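Flumireo G2 Wrist Camera and Lit Gripper Housing
Sold by Sterau. Tested by Ansel Pennington.
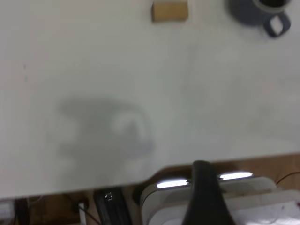
The makers say this kit will give any small arm "studio vision at the wrist". We stock it, we have used it, and we would put the claim a good deal lower than that. It is a decent wrist camera in a plastic housing with two light strips in the top, and for some benches it will be the right thing to buy. Please read the rest before you order.

The lights
Flumireo's leaflet promises shadow-free working. We don't believe it, and you shouldn't plan around it. The strips are bright, but they sit either side of the finger and they can't cancel out a ceiling light. If your room light is above or behind the arm, the arm will throw a big soft shadow on the table and the strips will not get rid of it. On a white top that shadow can be darker than the edges of the thing you want to find. Move the lamp first and see whether you still want to pay for the strips.

The view
The camera looks past the finger, so the finger and part of the housing are always in the picture. Some people like this as a fixed point to judge distance by. Others end up masking off the bottom of every image and wondering what they paid for. Things further up the table come out softer than we hoped, and a mug handle is a fair test of that. Ask to see raw pictures from any rival before you compare, as the Ovari sales pictures we were shown had plainly been sharpened.

Against the others
The Ovari head gives a cleaner view with no finger in it, but it has no lights and hangs out to one side, where it will catch on things. The Esposito is better made than either. It also costs over 2,000 pounds, and we could not find a pick-and-place job on blocks and cups that it did well enough to earn the difference. The G2 is 600 pounds with the housing and one black finger.

What we don't know
How long the strips last. The leaflet gives a figure with no test behind it, so we have left it off this page. We also can't say how the housing copes with heat, oil or a hard knock.

In the box
Housing with light strips fitted
Wrist camera
Black finger, rounded tip
Power lead and data lead, both shorter than we'd like
2 mounting plates (check the bolt pattern on your arm, as the Ovari plate won't fit)

Returns
You have 30 days to send it back, used or not, as long as the finger isn't cut or drilled. The next delivery is due in September. Spare fingers are ordered separately and Flumireo is slow with them, so add one to your first order if you can't afford to have the arm standing idle.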